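人体工学基础 第3讲 鼠标、手腕与桌面高度
本讲义给选修课的同学使用,请上课之前先读一遍。
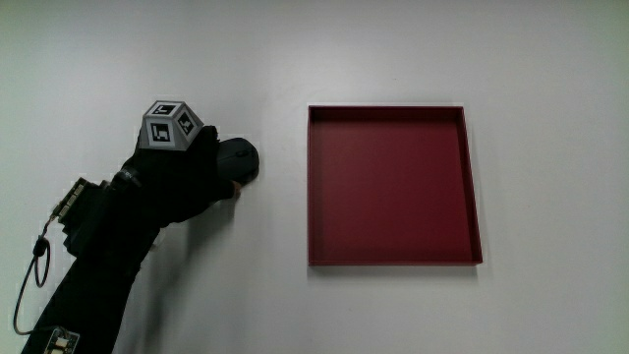 一、为什么讲鼠标

很多同学以为,办公室的工作不用力气,所以身体不会受伤。这个看法不太准确。用鼠标的时候,每一次用的力很小,但是动作重复的次数很多,而且手臂长时间停在同一个位置。肌肉没有机会放松,血液流动也变慢。我们把这种负担叫做“静态负荷”。上一讲谈的搬运工作是动态负荷,两种负荷的评价方法不一样,请不要混在一起。

二、手腕的三个方向

1. 背伸:手背向上抬。桌面太高或者鼠标后部太高时,容易出现。
2. 尺偏:手向小指那一边弯。键盘太宽、鼠标放得太远时,容易出现。
3. 旋前:手心转向桌面。普通鼠标几乎都要求这个姿势,前臂的两根骨头因此互相交叉。

在本课程里,背伸的角度以15度为界限。超过15度,在记录表上写“需要调整”。这个数字是本课程为了练习而定的,别的教材可能用别的数字,考试时以讲义为准。

三、握法

常见的有掌握、抓握和指握。掌握时,整个手掌贴着鼠标,手指比较放松,移动主要靠前臂。抓握时,手指弯起来,指尖用力,掌心只有后面一部分接触。指握时,只有指尖接触鼠标,动作很灵活,可是小肌肉容易疲劳。

没有一种握法适合所有的人。手的大小、鼠标的长度、工作的内容都有影响。画图的人常常换握法,这对手反而有好处。

四、桌面和椅子

先调椅子,再调桌子,最后才放鼠标。顺序反了,往往要重新做一次。

坐好以后,上臂自然下垂,手肘弯曲到差不多直角,前臂应该和桌面一样高。如果桌子不能调,就把椅子升高,并且在脚下放脚踏。鼠标要紧靠键盘,手肘不离开身体。不用数字键的同学,可以换成窄的键盘,鼠标就能够放近一些。

桌子的边缘如果很硬,不要把手腕压在上面。腕管正好在这个位置,正中神经从里面经过。

五、案例:Palleck 公司的办公室

Palleck 公司的客服部有63名员工,其中14名在问卷里写了右手腕不舒服。公司的第一个想法是给大家买新的 Vitusetti 鼠标。课程小组去现场测量以后,发现这些员工的桌子都是固定的,高度对他们来说太高,椅子的扶手又顶住桌边,人只好坐得远,手臂伸得长。

请思考:
(1) 只换鼠标,能不能减少背伸?
(2) 问卷没有问每天用鼠标的时间,这对结论有什么影响?
(3) 如果预算只够做一件事,你先做什么?请写出理由。

六、作业

两人一组,一个人工作,另一个人从侧面观察。用量角器测手腕的背伸角度,一共测3次,每次之间让工作的人站起来走一走。把结果填在记录表里,写上桌子和椅子的高度,单位用厘米。量角器可以在 Istwood 楼的实验室借,用完请放回原来的盒子。

阅读材料:Mac Suibhne 讲义集,“上肢姿势”一章。里面的表格用的是英寸,请自己换算。

人体工学课程组 | 答疑请到 Istwood 楼实验室 | 版权所有,仅供教学使用 | 返回顶部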